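The Fruit That Never Goes Off

18/03/2021

My grandmother kept a bowl of plastic fruit on her sideboard for the whole of my childhood, and I bit into it twice. The first time I was four. The second time I was eleven and had been told the pears were new.

Fake fruit was supposed to have died with avocado bathrooms. Instead it's selling nicely. Studico, a wholesaler that supplies show homes and furniture stores, lists 274 kinds of artificial produce, including a halved fig I can't look at for long. Drolton, its cheaper rival, does a sack of 60 mixed pieces, heavy on the lemons. I ordered one. I now own more lemons than some restaurants.

The people who buy this stuff in bulk have opinions. A stager in Jadberg told me that apples are for kitchens you want to sell quickly and pomegranates are for kitchens you want to sell to architects. Bananas she distrusts. A real one has freckles by the weekend, and a plain yellow one in a bowl makes buyers suspicious of the plumbing. Grapes she allows, provided somebody has wiped them. Dust gets down between the berries and stays there, and the only cure she knows is a soft paintbrush and a long phone call.

Then there's the container. Ceramic is the safe choice, and wire is for people with a farmhouse sink. My own collection has been through a salad bowl and a hat. A plastic basket does the job perfectly well, and if you go for a loud color the fruit looks almost modest by comparison. Leave a piece or two on the table beside it - stylists call this "the spill" and charge for it.

The Melnychuk catalog, the bible of the trade, runs to more than 600 pages and gives the spill a chapter. I read it on a train. It advises against symmetry, and against any lemon facing the door.

My sack is still mostly full. The grapes have been out since March began, and two visitors have reached for one.

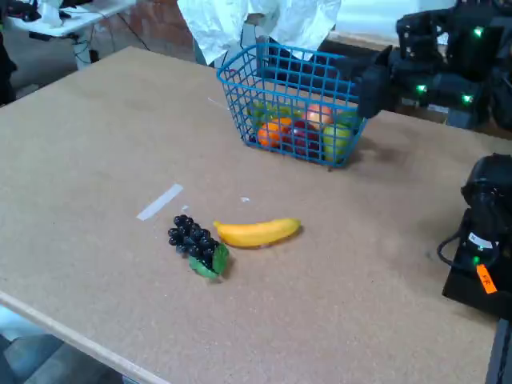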